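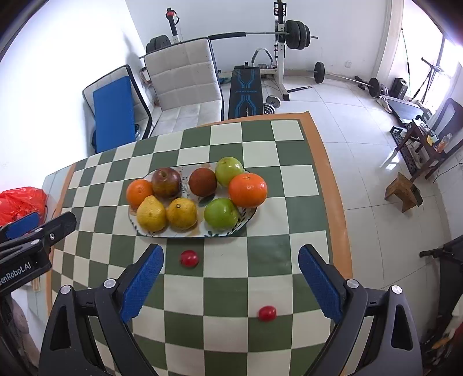 Carnberg Reports Fruit-Handling Results

Home | News | Products | Contact

1 min read

CLUNMONT, September. Carnberg has released results from 1000 attempts at one household chore: moving mixed fruit between a table and a plate. The Ellari controller failed 217 times, and 122 of those failures involved tomatoes.

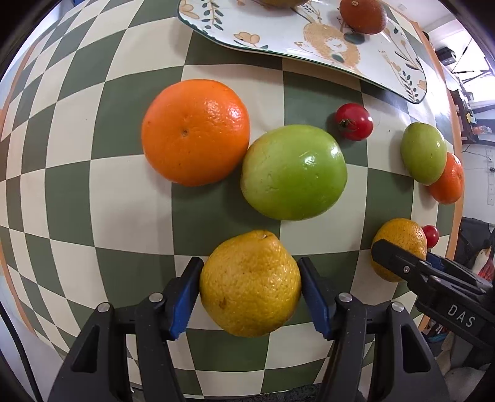
Larger citrus gave fewer errors. "It is slower than a person by a wide margin," said test lead Tiburcio Xolalpa. Carnberg has set no date for home use.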